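The Care of Small Appliances at Ghoneim House

In the shared kitchens of Ghoneim House, the countertop appliance has long been used by everyone and cleaned when time allowed. In February the residence adopted a written schedule for the exterior care of all equipment kept on its counters. The schedule covers 17 machines in 6 kitchens, and each is now wiped down at the close of the evening meal.

The method is plain. The machine is unplugged and left to cool. Crumbs are brushed away, and a soft microfiber cloth is passed over the housing, the lid and any bright trim. Scouring pads are not permitted on glossy surfaces or over printed instructions, which residents consult often.
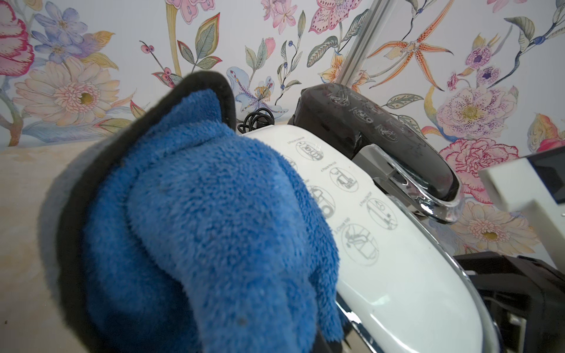
Krisztina Major would have preferred two cloths for each machine, one damp and one dry, as chrome shows every streak the first one leaves. Her proposal has been accepted for the larger kitchens.

Cloths are washed separately from towels, without fabric softener, and hung to dry. Any cloth that has picked up grit is withdrawn from use on polished parts and kept for floors. The residence will review the schedule when the present supply of cloths is exhausted.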